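The Arm That Wouldn't Stop Pressing

By twenty past six in the evening the lab at Tisbridge smells of dish soap and warm motor. Mireille Vidal has one hand on the red stop button and keeps it there the whole time she talks. Habit, she says. A new one.

The job is wiping a table. That's it. Pick up the sponge, wipe, don't hit anything, put the sponge down. Pellovberg, the small company that leases the room, wants to sell a robot that tidies break rooms after hours. Coffee rings, crumbs, whatever people leave. And in July, on its 272nd run, the robot put its sponge down on a table and pushed. And kept pushing. The tabletop cracked along a joint, a leg went, and the whole thing came down on an engineer's foot.

Two broken toes. His name is Valter Lundgren and he would like everyone to know he was wearing shoes.

"Not good shoes," Vidal says.

The table went into a dumpster. Its replacement is dark and shiny, shiny enough to make you squint, and it got picked on purpose.
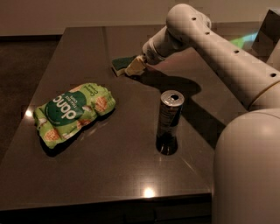
Sponge to the tabletop, with a chip bag and a drink can left out as obstacles.

So what happened. Short version: the robot thought it wasn't touching anything.

Longer version. The wrist has a force sensor in it, a part from a supplier called Druveck. When the sponge meets the table the sensor feels the push coming back and tells the arm to ease off. Works fine on a dry sponge. Works fine on a damp one too, mostly. On the day of the accident the sensor had been drifting since lunch. Little by little it had talked itself into believing that a firm push was zero. Each time the arm checked, it read nothing, so it went down a bit more to find the table. The table was right there. It had been there for 6 seconds.

There's a second check, and this is the part Lundgren gets loud about. The arm is supposed to compare how far down it's going with where the cameras say the table is. If those don't match, stop. But the old table was matte and pale, and the team had tuned the vision on it and nothing else, and then someone moved a lamp. The glare fooled the cameras. They put the surface lower than it was, so the second check agreed with the first one. Two wrong answers that happened to match.

"You build a backup and then you feed it from the same bad afternoon," Lundgren says. He's in a plastic boot for another couple weeks. He came in anyway, sits on a stool well behind the tape line, and complains about the stool.

The logs showed it all. Vidal went back through 2950 of them, every wipe stroke the arm had recorded since they started keeping count, and the drift was in there from early on. Small. Always in the same direction, always worse in the afternoon. The software cleared it at every restart, so each morning looked clean, and they looked in the mornings.

Heat, is the current theory. The sensor sits near a motor, the motor warms up, the reading creeps. Druveck has been sent the data. Pellovberg says it has had one phone call back, and that the call was polite. 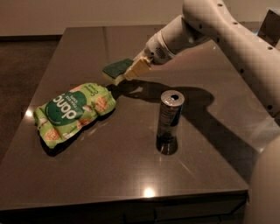
The fix, for now, is dumb and everybody here likes it that way. Before each wipe the arm lifts the sponge clear and waits. Hanging in the air it should read its own weight plus the sponge and nothing else. If the number is off by more than a hair, the run ends. It adds a pause to every stroke and makes the robot look like it's thinking about its life choices, but the pause stays in.

Also there's a hard limit on push, set in the motor controller itself. It doesn't ask the wrist sensor for an opinion. That came from a consultant named Tsao, who was in the building for over an hour, asked why it wasn't there already, and got no good answer. Vidal doesn't pretend there was one. They'd had it turned off. It kept tripping during demos.

I ask about that twice. She says the same thing twice, a little quieter teh second time.

The shiny table is the vision half of it. If the cameras can find this surface, with its reflections and the big shadow the arm throws, they can probably find a break room counter. Right now they can, on most runs. When they can't, the arm is meant to quit and leave the mess for a person. It quits a lot. Lundgren thinks too much, Vidal thinks not enough, and they've been having that argument since before I got there.

No sale date anymore. There was one, it was on the website, its gone.

At ten to seven Vidal calls another run. Lundgren pulls his boot in under the stool. The arm goes up, waits, and she watches the number on her laptop with her thumb on the button.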